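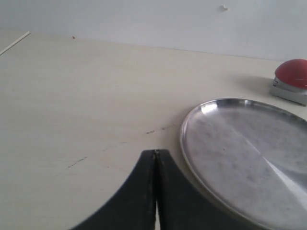
One ward that tried the Stedesa bladder diary before release reported that patients filled it in well for the first day and then forgot the night-time entries, and asked for the reminder to be switched on by default. It now is. Section 4 covers setting up the diary for a new patient and checking the first set of readings.

4. Setting up a bladder diary

4.1 Before you start

You will need:
- the patient's hospital number
- a measuring jug marked in millilitres
- the Stedesa handset, charged
- a paper diary sheet, in case the handset cannot be used

The patient record must already be open in Ongate. If it is not, go back to section 3. A diary started without a record is held on the handset and has to be matched by hand later (see 4.5).

4.2 Creating the diary

1. Hold the side key until the start screen appears.
2. Choose New diary.
3. Enter the hospital number and press Confirm.
4. Check the name and date of birth with the patient. If either is wrong, press Back and do not go on.
5. Set the length of the diary. The choices are one, two or three days. Follow the clinic's request.
6. Set the usual bedtime and waking time. These decide which entries are counted as night-time.
7. Press Start.

Note: Each diary day runs for 24 hours from the time you press Start, so a diary begun at midday ends at midday.

4.3 Showing the patient how to make an entry

1. Ask the patient to pass urine into the jug and read the level with the jug on a flat surface.
2. Press Add, then Passed.
3. Key in the volume. The handset accepts whole numbers up to 1,000 ml. Enter anything larger as two entries with the same time.
4. For drinks, press Add, then Drink, and key in the volume.
5. For a leak, press Add, then Leak, and pick Small, Medium or Large.

An entry can be changed for 12 hours. After that it is locked, and a correction has to be added as a comment.

Caution: The diary is a record only. It does not raise an alarm. A patient who cannot pass urine, or who has fever, heavy bleeding or severe pain in the side, needs urgent medical advice whatever the handset shows.

4.4 Checking the first day

Open the Summary screen and look at the 24-hour total. In the practice diary supplied with the handset this reads 1,636 ml. If the practice diary shows a different figure, the software needs updating before the handset is given out.

Gaps are shown as a grey bar. Ask the patient about them - a missed entry and a long sleep look the same on the chart.

4.5 Matching a diary by hand

1. Place the handset in the dock and wait for the green light.
2. In Ongate, open Unmatched diaries.
3. Select the diary by its start time and handset number.
4. Enter the hospital number twice and press Match.

Note: A match can only be undone by a user with supervisor rights.

Section last revised August 19, 2024. Replaces the July issue.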